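Print this page | E-mail to a friend

By the time Fiona Lennox had walked us through the Skoline open day, I'd already decided my spare room is getting new walls. The patterned panels are gorgeous! Big crimson mandalas on a pale lilac-white ground, with a bit of texture to them, and I kept drifting back for another look.
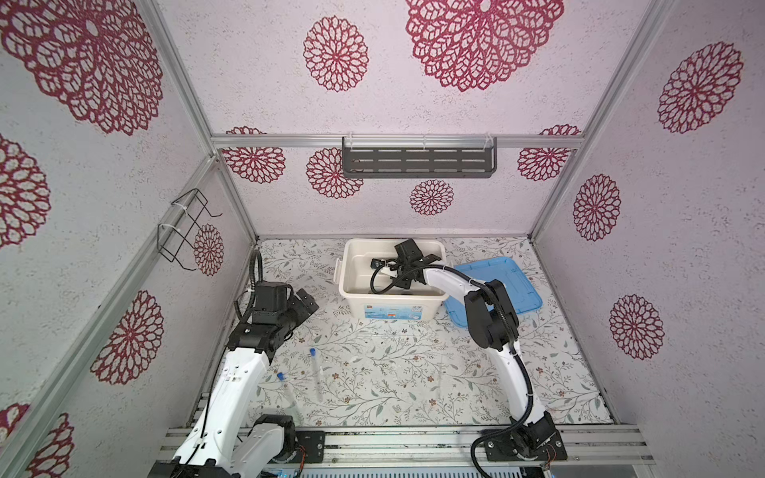

We had 20 minutes for tea (lovely scones), then it was off upstairs to the colour samples, where I happily lost my group. Parking is free after 3. Go in February if you can, it's quieter.

Comments (2)

Nesma Ouali: Crimson is my favourite colour, so jealous!

Illia Yatsenko: Did they let kids in? Ours are 6 and 3.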